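Fusari Completes Filming on Debut Feature Endeck

Production company Fusari has announced that principal photography is complete on Endeck, a family drama written and directed by Darmawan Harahap. The film will open in selected cinemas in January through distributor Lumenta.
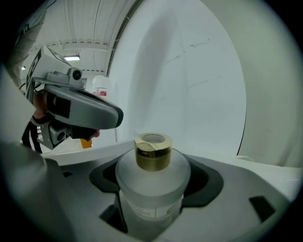

Endeck stars Mawar Chong as a ferry clerk who returns home to settle her late father's debts and learns that her brother has already sold the house. The 98-minute feature was shot in four coastal towns. Production designer Didix favoured plain household objects in muted colours.

"Mawar understood this woman from the first reading," said Mr Harahap. "I changed very little after that."

A trailer will be released in the coming weeks. Lumenta will confirm the full list of 14 cinemas before tickets go on sale.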